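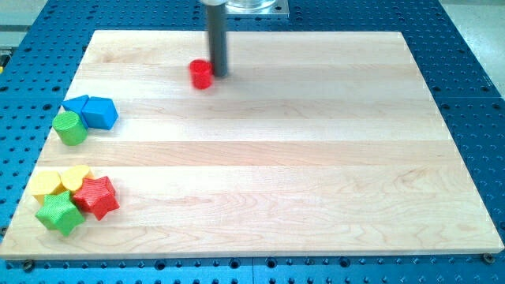

# Chapter 6: What Wood Grain Can and Can't Tell You

Ask a salesperson why one tabletop costs $300 and another costs $800, and you will probably hear about the grain. Tight grain is strong. Wavy grain is rare. Wide boards mean old trees. Some of this is true some of the time, and a buyer has no easy way to tell which part.

Take a maple panel glued up from several wide planks. The faint seams show where one plank meets the next. They say nothing about the glue, how dry the planks were on the day of the glue-up, or whether the panel will stay flat through a humid April. Wavy figure is pretty — and it often tears out under a planer, a fact missing from most catalogs.

Tainá Bittencourt spent two years collecting sales claims from furniture stores in Nustdale. Of the 277 she wrote down, 199 used the word "quality" without naming anything a person could measure. Her colleague Fadi Moussa thought she was being too hard on the stores. He had a point: some clerks were only repeating what the mills had told them.

This chapter asks what evidence would be needed to back up such claims. We begin with moisture content, move on to density, and leave appearance for last. Readers who already own a moisture meter should check it against a second one before starting Section 6.1.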